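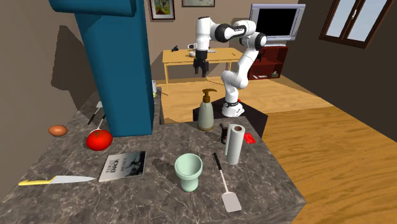
I have been learning Czech for two years now and I can finally leave a voicemail. I'm telling you this first so you know the level we're working at here. If you came for tips on getting fluent by summer, there's a whole internet for that and I wish you well.

The voicemail was for Štefánia Koubek, who teaches our Tuesday evening group and who had asked us all to call her and leave a message, in Czech, explaining why we couldn't come to an imaginary dentist appointment. I wrote mine out first. I practiced it in the car. Then I called and she picked up (she was supposed to let it ring!) and I panicked and read her the entire thing anyway, including "please call me back at this number," while she said "yes, hello, I am here" in the background. She gave me full credit.

I started because of my grandmother's recipe cards, like half the people in the class. There's a tin of them, 148 cards, and my mother can read maybe the ingredients. Flour, eggs, fine. But my grandmother wrote notes to herself in the margins, and those were the part I wanted. It took me a year to get through the first one that wasn't about food at all. It said: "Lent the good pan to Kopecký. Ask for it back." I have no idea who Kopecký was or whether she ever saw that pan again, and I think about it more than I should.

Anyway, the cases. People warn you about the cases and you nod, because you took some Spanish in high school and how bad could it be. There are seven of them. The word for "woman" changes depending on whether she's doing something, having something done to her, being talked about, being called across a parking lot, and so on. Names change too. I spent my first month thinking there were twice as many people in our textbook as there were, because I'd meet Petr on one page and then somebody called Petrovi on the next and assumed he was a cousin.

What helped me was giving up on the charts. I know, I know, some of you love a chart. I had one taped inside the kitchen cabinet for months and all it taught me was to look away when I reached for a mug. So I quit that and started learning whole little sentences instead. "I'm going with my brother." "I don't have any sugar." I don't have to think about which case sugar is in if I only ever learned it as the sugar I don't have. It does mean I'm much better at saying what I lack than what I've got, but that's a problem for year three.

The sound everyone talks about is the ř. It's the one in the middle of Dvořák, sort of an r and a zh at the same time, and for a long time I could only do it lying down. I'm serious, something about gravity and the tongue. I'd be flat on the living room rug going "tři, tři, tři" at the ceiling and the dog would leave. Then one morning in the shower it came out standing up and I yelled for my husband, who said it sounded the same as all the others. It didn't.

My conversation partner is Přemysl Kováčik, and yes, his first name has one of them in it, right near the front where you can't sneak up on it. He's very patient. We swap, half an hour of Czech and half an hour of English, and his English half is mostly him asking me to explain things I've never noticed. Why do we say "on the bus" but "in the car"? Why is "quite a few" a lot? I started keeping a list of his questions and it's up to 20, and I've answered maybe four of them without making something up. I have a lot more sympathy for Štefánia now when she sighs and says "it is only this way."

A few of you asked what I use, so quickly:

I keep a paper notebook for new words. I had an app called Womum for a while and it was cute, but it kept teaching me sentences about horses, and it got weirdly disappointed in me if I skipped a day. I like my notebook better, it has no feelings. For listening I put on children's stories while I fold laundry. The vocabulary is all foxes and millers, so I can't order lunch but I'm ready if anyone wants to enchant me.

I also label things around the house, still. My husband has picked up 6 words purely from the fridge and the bathroom door, and he uses them all together, with enormous confidence, whenever we have company.

The thing I'm stuck on right now is the verbs. Every verb comes as a pair, one for doing a thing and one for getting it done, and you have to know which one you mean before you open your mouth. I write versus I finish writing. I've been saying the wrong one for two years, it seems. All this time I've been telling people I *was reading* a book, on and on, never finishing, and they must have thought it was a very long book. (It was, a little. But I did finish it!)

We have our spring get-together in May and everyone has to tell a story from memory, three minutes, no cards. I'm doing the one about my uncle and the canoe. I've told it in English so many times that I figured it would carry over, but I don't know the word for "paddle," and my uncle keeps ending up in the wrong case, so at the moment it's more like the canoe is telling a story about him. I'm working on it — if you see me muttering at a red light, that's what's going on.

Next time I'll post the dumpling card, with her margin notes. One of them has a word neither my mother nor Přemysl can make out, so start warming up your eyes.

Last updated: Saturday, March 10, 2018
Filed under: Languages, Family, Everyday Stuff
20 comments
6 shares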